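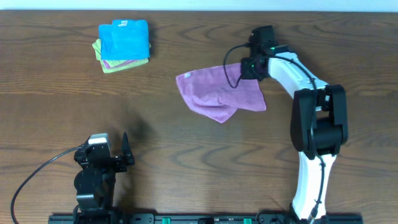 About Gernus

Gernus writes software for two-armed robots that handle soft things: towels, cloths, bags, clothing, cable. We do perception, motion planning and control, plus the tools people need to keep all of that running. We don't build arms. Our customers buy their own hardware and we make it do the job.

We are a team of 20, based in one building in Mofokeng. The ground floor is the lab and the upstairs is desks. Most of us work in both places on the same day.

What we make

Noridska is our control and planning package. It takes a goal such as "put this towel on the stack" and works out which arm should go, where it should grip, and how both arms can move without getting in each other's way. If the cloth slips or bunches up, Noridska plans again from where things are now. It doesn't go back to the start of the job.

The perception side of Noridska finds edges, corners and folds in fabric. Cloth is hard for a camera because it never has the same shape twice. A microfiber towel held by one end can hang in a great many ways, and the software has to decide where the next good grip is. We also spend a lot of effort on plain backgrounds that turn out to be busy ones. Wood grain, seams and shadows from the arms can all look like a fabric edge to a model that hasn't seen enough of them.

Gosetti is our tooling. It records what the cameras saw, what the joints did and what the planner was thinking, and lines them all up on one timeline. When a fold goes wrong you can scrub back to the moment it happened and see which part of the software made the bad call. Gosetti started as a script for our own use. Customers kept asking for it after seeing it on our screens, so we cleaned it up and began shipping it.

How we work

Every change to Noridska goes through 800 simulated folds overnight. If it passes, it goes onto the real arms the next morning. We keep 6 test stations in the lab, each with a pair of arms on a rail and an ordinary table. Failed runs are saved, labeled and added to the test set.

Releases go out when they are ready, usually every couple of months. Release notes list what we fixed and also what we know is still broken. At the moment the second list includes very thin fabric, wet cloth, and anything with a long fringe.

Who we work with

Most of our customers are laundries, packing rooms and research labs. Some have a single station and some have a full line. The largest site running Noridska today has 62 stations. We help with setup and camera calibration, and support calls are answered by the same engineers who write the code.

Working here

We hire a few people each year, mainly in planning, vision and C++ tooling. Experience with robots is useful but not required. New hires spend their first two weeks in the lab before they are given a project.

Open jobs are listed on the Careers page. For product questions or to set up a visit, use the Contact form. Lab visits run in the mornings, except in August.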